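Visit to the Vultuser packing hall, Kasstead
July 29, 2026

Our group had asked for a place where the machines have been in long enough for the novelty to wear off. Vultuser fits. The company packs and ships tableware for shops and online sellers, and the Kasstead hall has had robot arms in its sorting area since January 2023. Myrto Nikolaidis, who runs the day shift, took us around. She started there as a packer.

We signed in at the side gate, were handed vests and shoe covers, and walked through goods-in first. It is still mostly done by hand. Pallets come off the truck, cartons get opened with a knife, and a person checks the contents against the order on a tablet. Nikolaidis said they looked at automating this part and dropped the idea after one quote. The cartons come in too many sizes and half of them arrive dented.

Sorting is next door. Plates come in mixed and have to be matched, trayed and sent on. Before the change this was bench work, standing, with the same reach and turn all shift long. People rotated out of it every two hours and some asked to be kept off it altogether. Sore wrists and shoulders were the usual complaint.

The first months with the arms were slow. Nikolaidis described a lot of stopping and restarting, and a stretch when the packers were quicker by a wide margin and knew it. A support technician from Quintero, the firm that did the installation, came in daily through that first winter. Now he comes when called.
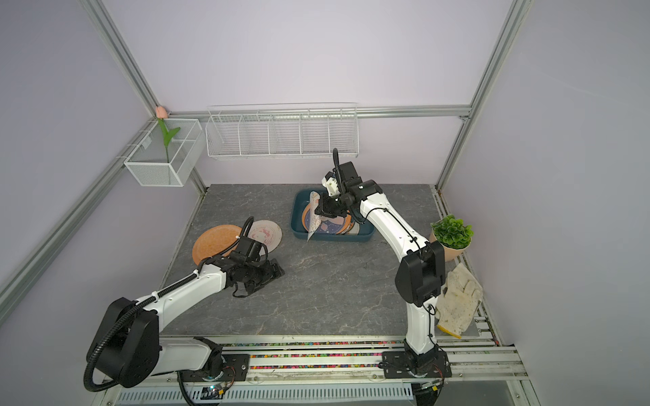 Operators get 30 hours of training before they are left alone with a station. Most of it is about recovery: how to stop an arm, how to clear whatever it has got hold of, how to start again without losing the order. Setting up a new plate range is a separate course, and 19 people on site have passed it. They are paid a grade higher. Several of us asked whether everybody got the chance to take it. The answer was yes on paper, but night shift found it hard to attend because the sessions ran in the afternoon. That has since been moved.

Nobody was laid off when the arms came in, according to Nikolaidis. Temporary hiring before the holidays did go down, and she did not try to play that down. Kasstead is a small town and those weeks of work mattered to people.

We had lunch in the canteen with two operators from the late shift. One liked the change, mainly for her back. The other said the job is easier on the body and harder on the patience – you watch more and move less, and the last hours drag. He missed talking across the bench. The new layout puts people farther apart.

The last stop was the dispatch office, where orders are tracked in a program called Nonduton. There were 419 open orders on the screen when we came in. The staff like the program less than the arms. It logs you out if you leave it alone, and the old paper sheets are still kept in a drawer.

Parking is at the rear of the building, and the bus stops at the main gate. Groups need to book through the front office and closed shoes are required.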